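3.2 Repointing and the older street fronts

We had rather hoped, when we set out for Sustden in June, that the houses would sort themselves neatly by age, and of course they did no such thing.
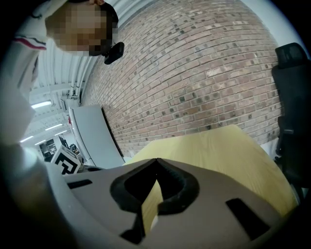
Figure 4. Brick wall, with a member of the survey party at left.

What they sorted themselves by was mortar. Of the 90 fronts we were kindly allowed to examine, 13 still had their first lime joints, soft enough to mark with a thumbnail, and the owners of these were often a little apologetic about them (quite needlessly, in our view). The rest had been repointed at least once, a good many in hard cement, and it was on these that we most often found the faces of the bricks flaking away, a pattern Hinrichs and Kasten also met with in the terraces at Culard.

We should say a word about the Kettler yard, whose bricks turn up all over the lower town. Its ledgers, which Theda Kasten read through with great patience, record a softer firing for garden walls than for houses, but builders seem to have used whichever load came first. Readers comparing our results with those from Vevik will want to bear this in mind, as the Vevik bricks came from a single kiln.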